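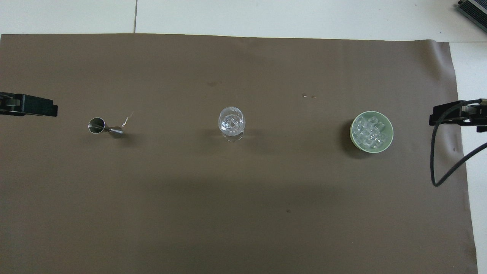 Home News Business Technology Local Events Search this site Enter keyword Go

Forideo starts bar-task recordings at Plekgate workshop

14 shares 3 comments

Forideo has begun recording a new set of drink-making tasks at its workshop in Plekgate, the company said Wednesday. The recordings will be used to train a system called Timix, which is meant to let a two-armed robot handle glassware, small metal tools and ice on an ordinary tabletop.

The work is being done with Maldonado, a catering supplier that runs bars at hotels and conference halls. Maldonado put together the list of tasks and is paying for part of the recording time. Neither company would say how much the agreement is worth.

For the opening round, the setup is kept small. A jigger, a glass goblet and a green bowl of ice cubes are laid out in a row on a sheet of brown-gray paper, with a black gripper on each side of the table. An operator guides both arms through a task from a pair of hand controls while the cameras and the arm positions are recorded together. Each complete run is saved as one example.

Operators work in three shifts, with the first starting at 7 a.m. The current list has 18 tasks. Most of them are short, such as standing a jigger upright, moving a goblet by its stem, or putting a single ice cube into a glass. A few combine several of those steps. The full list is to be finished in October.

Forideo said it chose bar work partly for its materials. Clear glass and clear ice are hard for cameras to pick out, and polished steel picks up reflections from whatever is near it. An earlier version of Timix was trained mainly on cardboard boxes, plastic tubs and cloth. In the company's own tests, that version often closed its grippers short of a glass or too low on the stem.

The objects are moved to new positions between runs, and the starting layout is noted each time. Operators also change which arm goes first. Runs where something is dropped or knocked over are kept, but they are marked and stored in a separate group. The company plans to use them later to teach the system to stop and try again.

Ice has its own rules. Each batch is swapped out after 16 minutes under the lights, and the time of the swap goes into the log. Some runs with partly melted cubes will be recorded on purpose toward the end of the project, at Maldonado's request.

The Plekgate workshop has five recording tables, and the bar tasks are using two of them for now. The others are still tied up with a packing job for a different customer, which Forideo did not name. More than half of the operators were hired locally this year.

Maldonado said it has no date for putting a robot behind a working bar. It expects to try Timix first in a back prep area, filling glasses with ice before large events — a job its staff now do by hand in the hour before doors open. Pouring is not on the current task list. The two companies will decide whether to add it after the first trained version has been tested.

Share this story Print Email

Comments (3)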